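**Cistach mesh laundry bag, medium — after 18 washes**

Bought in June to replace a Jatholm bag whose slider had worked loose. Used for bras, tights and one wool cardigan, on the delicate cycle at 30 °C, spin set to low.

**Mesh.** Fine and fairly soft. It lets water and liquid detergent through without trouble; powder left residue twice, both times with the bag more than half full. No holes so far. Lint collects on the inside and has to be picked off by hand.

**Binding.** Stitched flat along the edge of the netting. One thread came up near a corner after wash 8. I trimmed it and it has not run. The Jatholm had a narrower hem that frayed in the same spot.

**Zipper.** Fine teeth, slightly stiff for the first few uses. The garage over the end is a loop of elastic, a bit tight for wet fingers. It has stayed closed through every cycle.

**Drying.** Hung over a rail, the bag is dry in nearly two hours. The binding takes longest.

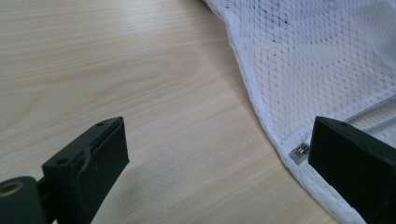
Can it go in the dryer?

The label says low heat only. I air-dry mine — the mesh on an older bag went wavy after a hot cycle.

Sizing runs small. A single thick sweater needs the large. Four out of five.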